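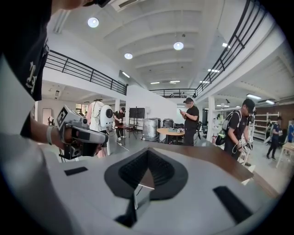

Qual é a umidade relativa ideal para guardar filamento de nylon aberto?
Abaixo de 15%, medida dentro da caixa, com dessecante regenerado e tampa com vedação.

Fórum Hivcombe > Impressão 3D > Materiais e armazenamento

torno_mole
Pergunta e resposta acima são as do tópico fixo. Abro este para discutir o valor. Uso caixa Perrin com 310 g de sílica gel e o higrômetro marca 19%. As peças em PA6 saem com bolhas e fios entre as paredes. Bico a 260 °C, camada de 0,2 mm. Vale insistir nos 15% ou o problema é outro?

vedacao_nbr
O número da caixa só diz que o rolo parou de absorver muita água. Se ele entrou úmido, a sílica em temperatura ambiente demora semanas para tirar o que está no miolo. Seque antes: 12 horas a 80 °C, em estufa com circulação de ar. Depois guarde.

kappa632
Discordo dos 80 °C como regra. Carretel de poliestireno deforma nessa faixa. Perdi um assim em fevereiro, as abas empenaram e o rolo travou no suporte. Fiz os seguintes a 65 °C por 24 horas e o resultado na peça foi o mesmo.

vedacao_nbr
Carretel de papelão ou policarbonato aguenta. Com PS, concordo, baixe a temperatura. O mesmo resultado eu só aceito com balança.

kappa632
Pesei. Rolo com 167 g de material restante, perdeu 3 g na primeira secagem e nada mensurável na segunda. Balança com resolução de 0,1 g.

torno_mole
A estufa que tenho é a Clarkness pequena, sem ventilador. Serve?

vedacao_nbr
Sem circulação o ar satura e a secagem para. Deixe uma fresta na porta e confira a temperatura com termopar junto ao carretel – o mostrador costuma ler perto da resistência.

pa_e_pet
Ninguém perguntou do higrômetro. Os digitais baratos erram 5 pontos para cima ou para baixo, e pioram abaixo de 20%. Calibre com sal de cozinha umedecido em pote fechado: deve estabilizar em 75%. Não garante a ponta seca da escala, mas elimina os muito ruins.

torno_mole
Feito o teste do sal. Marcou 79%. Então os meus 19% podem ser 15%.

kappa632
Podem. O desvio não é constante na escala, eu não subtrairia direto. Seque o rolo e imprima a mesma peça.

torno_mole
Rolo na estufa desde domingo, a 65 °C, fresta aberta. Posto o peso quando tirar.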